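Greltden Pottery: Questions About Our Plates

Are the plates made by hand?
Yes. Every round plate is thrown on the wheel at our Isum workshop. The large serving plates are thrown by Ghislain Cormier, and most of the smaller ones by Zuzana Vondráček.

Why does my plate have rings on it?
Those are throwing rings. They form as the clay is pulled outward on the wheel, and we leave them in. They show most through the middle of the plate and less toward the rim. You can feel them with a fingertip, but they don't catch a knife.

There are small dark specks in the glaze. Is that a defect?
No. The specks come from iron in the clay and show up most on the pale glazes. Some plates have a lot and some have hardly any. A chip, a crack or a bare patch is a different matter -- write to us and we will replace the plate.

Will two plates in the same color match?
Close, but not exactly. The beige glaze runs from cream to tan depending on where the plate sat in the kiln. If you want a close set, order all the pieces together and put "match" in the order notes.

Can they go in the dishwasher?
Yes, on a normal cycle. Leave space between plates so the rims don't knock together.

Microwave and oven?
Microwave, yes. Oven, no. The wide plates don't take sudden heat well.

Cutlery has left gray marks on mine. How do I get them off?
The glaze is matte, so metal can leave a line on it. Use a paste of baking soda and water, rub gently with a soft cloth, and rinse. Don't use steel wool.

How should I stack them?
No more than 6 high, with a sheet of felt or a paper towel between each.

How long do orders take?
Plates in stock ship within 24 hours. Made-to-order sets take longer, and we don't fire in January.

Who do I contact about a broken plate?
Nadège Maillard handles returns. Send her your order number and a photo of the damage.
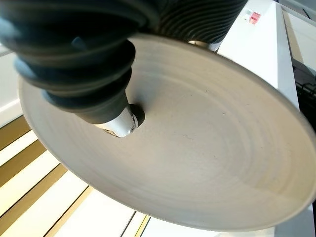

Large round plate in matte beige, with throwing rings.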